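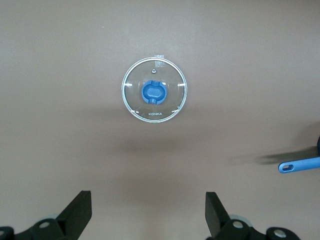

Kotar project: progress report for July
Prepared by Anayeli Meléndez for Hartmut Lammers, Jardine programme office

Summary

Work package 2 (grasping transparent kitchenware from wrist camera images) is on schedule. Work package 3 has slipped and we ask for a small change to its order of work, set out at the end.

Work done this period

We recorded 171 demonstrations by teleoperation at the Flaltitz lab. All of them use a glass pot lid with a blue knob and a pan with a blue handle, placed on a plain beige surface. The task is to pick up the lid by its knob. The pan stays where it is and serves as a distractor.

Mattes Hagedorn went through the recordings and took out 14 in which the operator let go of the lid and started again. The rest went into training.

The policy sees only the wrist camera image and the gripper opening. Depth is no longer an input. In the spring the depth readings through the glass came back as the table surface, and the arm pressed down too far on several runs. Dwayne Park tested the image-only version against the old one with the same start positions.

Results

Over 30 test runs the image-only policy lifted the lid in all but 6. Four of the failures were the same: the gripper moved towards the pan handle and closed there. The knob and the handle are close in colour, and we think the policy has learned to look for blue before it looks for shape. In the other two the fingers closed on the knob too high and slipped off.

Reflections on the glass caused less trouble than we expected. Moving the lamp changed the approach path a little but did not change the outcome of any run. We have not yet tested in daylight.

Problems

The wrist camera mount worked loose on Thursday of the second week. Uwe Reinholz made a stiffer bracket and we recalibrated. Recordings from that afternoon are kept apart and were not used.

The second arm, at Astby, is still waiting for its controller. No data has been collected there.

Next period

We will record a new set with knobs and handles in different colours and retrain. We would like to do this before the stacking task in work package 3, which needs both arms anyway. No extra money is needed. Please let us know whether the change of order is acceptable so that Dwayne can book lab time.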